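We use cookies to improve your experience on this site. By continuing to browse you accept our cookie policy.

4.2 Color words and the first reach
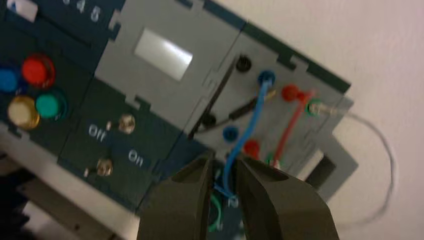
Figure 3. Round push buttons in blue, red, cream-yellow and teal-green.

The most exciting result of the Karnbridge study concerns how people name colors when they are in a hurry. We asked 165 adults to give spoken directions to a partner in another room, using control panels with several colored buttons. Awan and Yin had predicted that speakers would lean on position ("the lower left one") whenever two colors were close. They did so far less than anyone on the team expected!

Instead, speakers stretched their color words in wonderfully inventive ways. Pale yellows became "butter," "custard" and "old piano key." Mixed blue-greens drew the richest set of all, with 19 different names in the first session alone, among them "pond," "hospital" and "the sea one." Red was simply "red" for nearly every speaker, and listeners reached for it with no delay that we could measure.

Listeners coped very well with the unusual names. A fresh name slowed them on first hearing, but by the third use the delay was gone, and many pairs kept the same word until the end of the task. Eight pairs went further and dropped the noun entirely, so that "custard, pond, red" served as a full instruction. We find this delightful, and it fits the view that a color name is settled between two people as they talk. Section 4.3 takes up the pairs who disagreed, including the long argument over "pond."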